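Granddale Code (handheld gripper work)

From the Homville Open Handbook of Automation. Last edited 2024-12-10. Some sections still stubs, see end.

The Granddale Code is a set of good-practice rules for demonstration work with handheld grippers, that is, work where a person holds the gripping tools and does a household or workshop task so that the movements can be recorded and later used to train a robot. Covers the table, the tools, the cables, the person and the record sheet. Does not cover powered arms. Those fall under machine safety law and the Code says so in its first line.

It is voluntary. No inspector, no certificate. Sites that follow it usually say so on the cover page of their recordings.

Contents: Background; Scope; Terms; The table; Tools and cables; The person; Soft goods; Record sheet; Criticism; See also

Background

Began as a house sheet at Granddale, a shared workshop with several bays rented by the month. Every bay did things its own way. Table heights all over the place, floor cables taped in one bay and loose in the next, tasks started from whatever position the last person left things in. Recordings from two bays could not be put together without a lot of sorting by hand.

First sheet was one page, 9 rules. Hendriks, a maker of benches and frames which supplied most of the bays, asked for a copy and sent back a marked-up version with a section on rails and legs. Vevska, a software project for sorting demonstration recordings, added the part on record sheets. The joined text came out in November as version two, with 15 rules in 5 parts. The numbering has stayed the same, even where a rule was later dropped (rule 6, see below).

Scope

Applies to:
- one person, two handheld grippers, one table
- tasks with everyday objects, nothing sharp, nothing hot, no chemicals
- indoor work on a level floor

Does not apply to:
- robot arms under power, even when idle
- work by two people at the same table (a draft exists, not agreed)
- anything worn on the legs or back

A site may use the Code in part but should list the rules left out. Granddale's own bays leave out rule 11 on floor colour and say so.

Terms

Start pose. Where both grippers are when the recording opens. Jaws open, one each side of the object, neither touching it.

Near edge. The side of the table closest to the person. All directions in the Code are given from here, so "left" is always the person's left. Sounds obvious. Caused more mixups than any other point in version one.

Board. A flat sheet laid over the table top to give an even surface of one colour.

Take. One recording of one task, from start pose to hands clear.

Reset. Putting the object back for the next take. Not recorded.

The table (rules 1 to 4)

Rule 1. The table must not rock. Check by leaning on each corner with a flat hand before the first take of the day, and again after anything has been moved.

Rule 2. Board flat and inside the table edge or level with it, never sticking out on the near side. Plain colour, no shine. Pale or mid tones are preferred but the Code does not name one. Older versions asked for grey only. That was dropped after complaints that grey cloth on a grey board could hardly be told apart, and the current text says "a colour that the object is not".

Rule 3. Nothing on the board but the task objects. Pens, tape, phones, cups all off. The rule is strict for the board and fairly loose for the rest of the bay. Background items may stay so long as they are not moved between takes in one set.

Rule 4. Rails and frame legs either side of the table to be kept clear of sleeves and straps. Hendriks asked for end caps on open rail ends. Now part of the rule, though sites with older frames are given 12 months to fit them.

Tools and cables (rules 5 to 8)

Rule 5. Both grippers opened and closed fully before each set, by hand, looking at the jaws. A jaw that sticks is swapped, not worked loose between takes.

Rule 6. Withdrawn. Dealt with glove thickness.

Rule 7. Cables leave the gripper on the outer side, left cable to the left, right cable to the right, with enough slack for the full reach of the arm. A cable should not cross the board at any time in a take. If it does, the take is marked and kept. Deleting is for the people who sort the data later, not the person at the table.

Rule 8. Floor cables out of the standing area. The Code defines this as the strip behind the near edge, one full step deep and as wide as the table. Cables behind the table or off to the side are allowed but should be looked at before each set. Power strips on the floor are allowed too, away from where people stand, and nothing wet near them. Several sites hang them up instead. The draft of version three makes that the advised method.

The person (rules 9 to 12)

Rule 9. Sleeves close at the wrist. Loose cuffs get into the jaws and also hide them. Rolled up is fine.

Rule 10. Break after every 15 minutes of takes, 5 minutes at least, grippers put down. This is the rule most often broken according to the Vevska notes on record sheets, mostly near the end of a set when there are only a few takes left to do.

Rule 11. Floor to be a different colour from the board. See Scope for Granddale's opt-out.

Rule 12. The person may stop at any point, for any reason, no reason to be written down. A stopped take is marked "stopped" and that is all.

There is no rule on age, training or strength. A note under rule 12 advises a short practice run with no recording for anyone new to the grippers, or anyone coming back after a gap.

Soft goods (rules 13 and 14)

Cloth, bags, nets and so on get their own part as they don't hold a shape. A box put back on its mark is the same box in the same place. A bag put back on its mark can be a different shape every time, and the Code tries to say how much of that is all right.

Rule 13. Lay the item out before the take so it is flat, with its long side pointing away from the near edge unless the task sheet says otherwise. Openings and fastenings towards the person. Do not iron out small folds. Wrinkles at a seam, a turned corner, a bit of slack in the fabric, all of that is wanted, as it differs a little from take to take and the robot has to cope with it later. Big folds that hide a fastening are put right before starting.

Thin and see-through fabrics need extra care over the board colour. White net on a white board is named in the text as a thing to avoid. On a blue or grey board the weave shows and so does the outline.

Item may run past the far edge of the board if it is longer than the board is deep. It may not hang over the near edge.

Rule 14. Start pose for soft goods is lower and closer than for hard goods. Grippers level with each other, one each side of the near end, jaws turned in. Hold still for a slow count, then begin. Do not pinch the fabric early to "get a feel", a common fault, and it spoils the opening of the take.

Zips are treated in a note to this rule. The zip should be in view from the start pose and lie more or less straight across or straight along, the task sheet says which. One gripper holds the fabric beside the end of the zip and the other does the pulling. Swapping over halfway is allowed but goes on the record sheet. Where the fabric is fine mesh, hold it by the seam or the edge band and not by the net itself.

A mesh laundry bag laid out lengthwise, zip across the near end, grippers to either side:
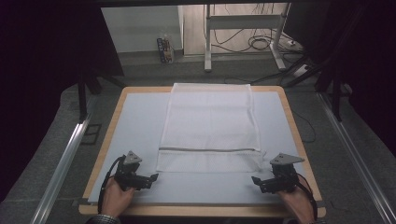

Record sheet (rule 15)

One sheet per set. The Vevska form is the usual one but any form will do if it has:
- bay and table
- task name as on the task sheet, word for word
- board colour
- object, with a plain description (net bag with zip, white, not "the bag")
- which rules were left out
- takes marked stopped, cable crossed, or hands swapped
- time of breaks

Filled in at the table, during the set. Sheets written up afterwards from memory are accepted but should be headed "late". The name of the person is not asked for. Early sheets did ask, and it was taken out in version two at the request of the people doing the work.

Photographs of the layout are optional. If taken, one from where the person stands is worth more than one from across the room, as it shows the near edge and both grippers the right way round.

Criticism

Main complaint is that the Code is too tidy. Homes are not laid out with a plain board and the zip facing you, and a robot trained only on neat starts may do badly on a heap of washing. The reply printed with version two is that neat starts are for first sets, and that task sheets can ask for untidy ones once those are done. Not everyone is happy with that. One group of bays in Homville runs untidy starts from day one and only follows the parts on cables and breaks.

Second complaint, rule 10 has no teeth. True. A voluntary code can't do much about it, though Vevska now flags sheets with no breaks written in and sends them back to the site with a query.

Third, the near edge wording leaves out people who work seated or from the side of the table. Being looked at for version three.

There has also been some grumbling over the Hendriks input, as the firm sells end caps. The rule does not name a maker and any cap that stays on will do.

Versions

One: single sheet, Granddale only, 9 rules.
Two: 15 rules, current.
Three: draft. Adds hung power strips, seated work, and perhaps a rule for two people. No release set.

See also

Task sheets, writing of
Reset marks and how to tape them
Homville bay layout guide
Vevska record form (blank)

Stub notice: the sections on hard goods and on lighting are missing from this artcle. Rule numbers above checked against version two, wording shortened. If you quote the Code please quote the full text and not this page.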